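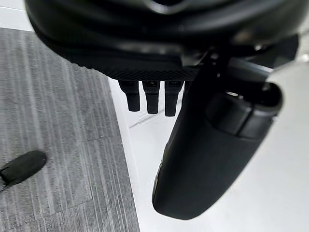

The floor in the back room of the Michalík building in Conby was gray for as long as we had the lease. It was bare concrete with patches of old sealer, and it made the room look darker than it needed to be. We wanted a light floor in there for two reasons: small parts are easier to find on it, and the ceiling lights do more work. The floor in the picture is white, and anything black stands out on it right away. The room measures 400 square feet, not counting the closet.

This page covers what we used and what we would do differently. A few people who rent in the building asked about it, and it is easier to send them here.

Page updated 7/1/25.

The old floor

The concrete was sound but not flat. There was a low spot by the door and a seam down the long side where a wall used to be. The seam had been filled at some point with a hard gray filler that had shrunk away from one edge. We dug out the loose parts and left the rest.

The old sealer was the bigger problem. It came off in some places with a scraper and in others it would not move at all. We rented a floor grinder from Pliller, on the other side of Conby, and that took care of most of it. The corners had to be done by hand with a small sander. Rental was for a full day with a vacuum included. Bring your own bags for the vacuum, the ones at the counter are a different size.

Cleaning

Sweep, vacuum, degreaser, rinse, and then rinse again. The second rinse water was still cloudy so we did one more. After that the fans ran overnight. We taped a square of clear plastic to the concrete to check for damp, and there were no drops under it in the morning. If there had been, we would have stopped there and called the landlord.

The coating

We used Sosteo floor coating in plain white. It comes as two parts that get mixed in the bucket. The can says the room should be at 60 degrees or warmer, and in September that was no trouble. In winter the back room would need a heater going well before the start.

We put down 2 coats. The first one looked thin and we could see the gray through it in places, mostly over the seam. The second one covered it. Start at the far wall and roll toward the door. Cut in along the walls with a brush first, a few feet at a time, so the edge does not set up before the roller reaches it.

Materials came to roughly 160 dollars beyond the coating itself. That was rollers, trays, tape, degreaser, filler, plastic sheet and a pair of knee pads. The knee pads are still in use.

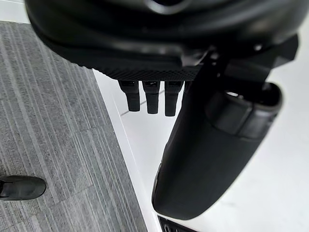 How long should the floor be left alone before heavy things go back on it?

A full week is what we gave it. Light foot traffic in socks was fine after the second day, but shelving and anything on casters stayed in the hall until the week was up. Put felt or a scrap of carpet under metal legs when they do go back.

Living with a white floor

It shows dirt. A dark floor has the same dirt on it, but here it gets swept up the day it lands. A dry dust mop handles most days. For scuffs we use warm water with a little dish soap and a white pad. Green pads leave a dull patch, and there is one near the closet that we made ourselves in the first week.

Rubber is the thing to watch. Some black rubber feet leave a yellow-brown mark if they sit in one place for a long time, and the mark does not wash off. The step stool did this by the window. We changed the feet on the stool and moved a cabinet over the mark.

Dropped screws are much easier to find than before. Clear plastic washers are not.

Glare

On bright afternoons the sun comes in low and bounces off the floor. A roller shade on the one window solved it. If we were ordering again we would ask about a satin finish in place of the gloss, and Pliller has since told us Sosteo can be had that way on special order.

The ceiling lights were left as they were. We had planned to add another fixture over the work area and have not needed to.

What we would change

We would fill the low spot by the door before coating. Mop water still collects there. It was on the list and got skipped when the grinder had to go back.

We would also take the baseboards off. Cutting in around them took most of a morning and there is white on the bottom edge in several places. Some of that has been touched up and some has not.

Mix smaller batches. The first bucket got thick before it was used up and the last of it had to be thrown out. The second time we mixed half as much and had no waste.

Leftovers

There is a sealed part kit of the white on the top shelf in the closet, for repairs. The label has the mix ratio written on it in marker. Rollers used with this coating cannot be cleaned, so there are a few new ones in the same box.

Other tenants in the Michalík building who want to see the floor in person can come by the back room when the hall door is open. Please wipe your shoes on the mat.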